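Slow hands at the open day

I went to the Cenico open day in Vernville expecting a show. There were 40 of us in August, and most had come for the big arm in the hall, which stacks crates very fast to loud music. I watched it for five minutes and felt nothing.

The side room was better. Lovely Talavera was running the fruit table there, with hand-held grippers, a polka-dot cloth and a green plastic basin. The grippers are worked by people, and the handling is recorded so that a robot can learn from it later. Visitors could have a go. I was bad at it. 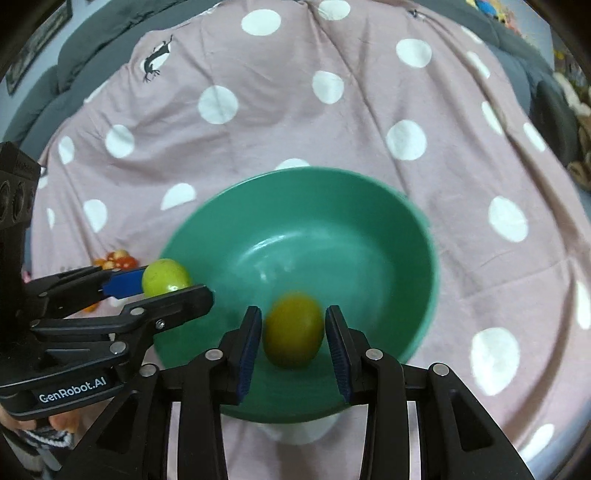
What a demonstration should show

My complaint is with the way these days are planned. The hall gets the lights and the leaflets. The side room gets a paper sign. Yet picking up one small glossy fruit tells you far more about where the difficulty lies than a stack of crates does.

Talavera told me her group has 1,660 recordings and wants 3,000 – all of them made by hand. I would put that figure on the front door. People worried about robots, or too keen on them, ought to see how much patient human work goes in first.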